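Week 3 handout: teaching by demonstration (hand guiding and teleop)
Notes to go with Thursday's lab. Bring these, there are no spare copies.
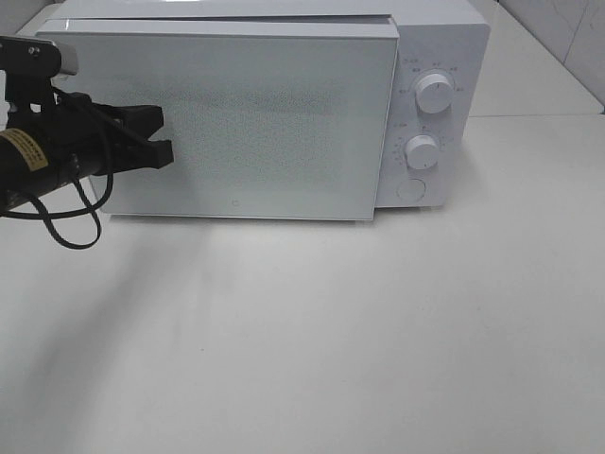

What does it mean to show a robot a task?
A person moves the arm through the job, either by pushing it directly or by steering it from a second device, and the computer records what the arm did and what the cameras saw. A policy gets trained on those recordings afterward. Nobody writes out the motion line by line.

1. Two ways in

Hand guiding (kinesthetic teaching). Motors go into gravity comp, arm goes light, you grab the wrist and push. You feel contact directly. Good for short stuff, insertion, wiping. Bad points: your hands and sleeves end up in the camera views, and the policy won't have hands in view when it runs. Also hard to do two arms at once. Also tiring.

Remote control (teleop). You hold a leader arm, or a controller, or a space mouse, and the follower copies. Cameras see only the robot. Costs you some feel, unless the rig has force feedback, ours doesn't. Slight lag. Most people overshoot for the first ten minutes and then settle down.

We use teleop for everything graded. Hand guiding only in the warmup.

2. The microwave task

Countertop microwave, white, two dials on the right, round push button under the lower one. Door is on the left side of the front. Gripper on the arm is two-finger, black.

Splits into subtasks:
- door: get it open
- door: get it closed
- upper dial: turn it
- lower dial: turn it

You will do the door subtasks first. Dials are next week. The push button opens the door, so "open" can be done by pressing the button and then swinging the door with a finger. Or start with the door already a little ajar and skip the button. Write in the log which one you did!! The Giltedham set from last year mixed the two under one label and the policy trained on it would drift toward the button, stop halfway, and go for the door edge. Took Corrado Donati most of June to find out why.

Opening, what to think about: the door edge moves on an arc around the hinge. Your hand wants to pull straight. If you pull straight the fingertips slide off or the whole microwave shifts on the table. So follow the arc, rotate the wrist as you go. Slow at first, then steady.

Closing: push near the free edge, flat of the finger, not the tip. Don't slam it. Stop when it latches, hold still a moment, then back off.

3. What gets recorded

Per timestep:
- joint positions, follower
- joint positions, leader
- gripper opening
- fixed camera
- wrist camera, if your station has one
- timestamp (check this one, see section 6)

Action = leader joints. Observation = follower joints + images. People swap these every year. If you train on follower joints as the action you lose the pushing: when the finger is against the door, leader is a bit past the follower, and that gap is where the force comes from. Will be on the quiz.

4. Good demo / bad demo

A good one starts from the home pose, goes to the task without wandering, does it once, finishes clear of the object. Pauses are short. Everything the operator used to decide was visible to the cameras. This last is the one people miss. If you leaned around the side to see the door gap and the camera can't see it, the policy has no way to learn what you reacted to. Watch the monitor while you drive, keep your eyes off the real thing as much as you can stand.

Bad: long hesitations. The policy learns them too, it will get to the same spot and sit there. Bad: a different strategy every time. Two strategies in one set means that somewhere in between them the average of the two is a finger jammed into the door panel. (Newer policy classes handle this better, see the Idum reading, but still.)

Recoveries are fine. If you slip off the edge and go back and get it, keep the demo, tag it "recovery." We want some of those. Without them the policy only knows states where everything went well, and one small error takes it somewhere it has never been. That is covariate shift, lecture 2, same thing as the car example.

Failures: keep the file, tag "fail," don't delete.

5. Variation

Move things on purpose. Shift the microwave a little between demos, turn it a few degrees, change the start pose of the arm. Change the lights once per block. The arm throws a shadow over the table and it moves when the arm does, so a policy trained in one light can latch on to the shadow instead of the door. Seen it happen at the Fornbridge lab, worked all morning, stopped after lunch when they opened the blinds.

But: don't vary everything at once. One thing per block, note it.

6. Before you start

- E-stop within reach. Know who is holding it
- Cable slack: drive the arm through its full reach and watch the cable. It should hang free and not catch on the door
- Leader and follower in the same pose before you enable. If not, the follower jumps to match
- Clocks. Run the sync script. A camera that lags the joints ruins the whole block and you can't tell by looking at one still
- Play back the first demo before recording the second

7. How many

The class set has 57 good door openings so far. The Costa paper used 1,000 for one appliance, but with a much weaker policy and no wrist camera. Each group adds one block this week. Quality over speed, a clean short block is worth more than a long sloppy one.

8. Hand in

Block folder, log sheet, and one paragraph: pick your worst demo, say what the policy would learn from it. Half a page max. Plots not needed.

Reading: Costa, sections 2 and 3 only. Idum notes, skip the proof.

Leader arm at station 2 has a sticky gripper trigger, squeeze it all the way and let it go all the way or you get a half-open gripper in the data. Replacment part is on order.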